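**Vindanari project – simulation working group**
Minutes of the meeting held 9th February, Mudwood meeting room

**1. Minutes of the previous meeting**

Accepted without amendment. The action on rug textures was carried over to item 4.

**2. Drawer task in the two-arm simulator**

The Verkgate group reported on the revised training method, in which each arm is given its own reward and a shared term is added only when both grippers are near the cabinet. Over 1010 simulated episodes the revised method finished the task more often than the baseline. Members asked that the margin be reported per object colour as well as overall.

Two renders were tabled, the first with the drawer open and the yellow can inside, the second with the drawer shut.

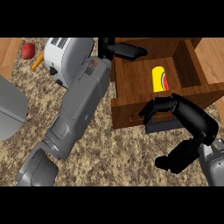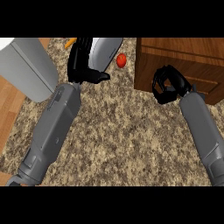

**3. Failure cases**

The group has labelled 19 failed episodes by hand. Most were put down to the gripper at the drawer front closing too early. It was agreed that:

- the labels be checked by a second reader;
- episodes in which the arms touch be kept as a separate class – the Blöndal labels do not cover them.

**4. Floor textures**

Eight rug patterns are ready for testing. Members favoured holding the speckled one as the default until the April review.

**5. Actions**

- Verkgate: per-colour results, with seeds listed.
- Blöndal: revised label sheet.
- Mudwood: storage for the full episode logs.

The next meeting will be set by email.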